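4.2 Setting air date alerts for a series

Use this section to have Kallano notify you when a show gets a new episode date, a renewal or a cancellation. Alerts need version 6 or later.

1. Open the Guide tab and type the show title in the search box.
2. Select the correct result. Shows with the same title are listed by network and first season.
3. Press Follow. A check mark replaces the plus sign.
4. Under Alerts, choose New date, Status change or both.
5. Set the lead time. The default is 2 hours before broadcast.
6. Press Save.

Note: Air dates come from the Trasano listings feed, which refreshes every Tuesday. A date marked TBA stays that way until the network confirms it – the countdown remains blank in the meantime.

Note: Specials are stored as separate entries. Following a series does not follow its specials.

Caution: Changing your time zone clears all saved lead times. Write them down first.

If an alert does not arrive, check that notifications are allowed on your device, then open Settings > Feed > Test. Error 1064 means the show has no listing in your region. Error 1856 means the feed is busy – wait and run the test again.

Section maintained by Pauline Tunstall. Last revised in May. 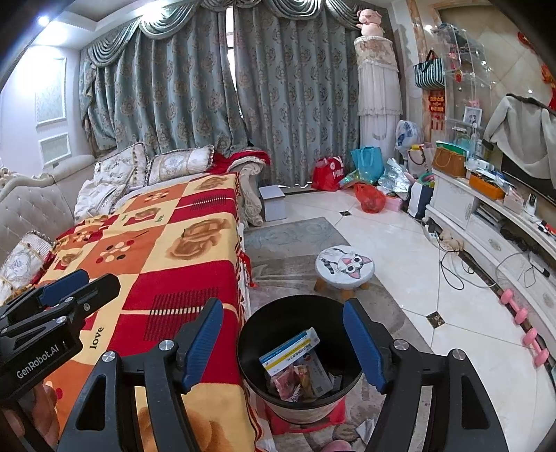
Fig. 4-2. Trash bin with medicine box and wrapper inside.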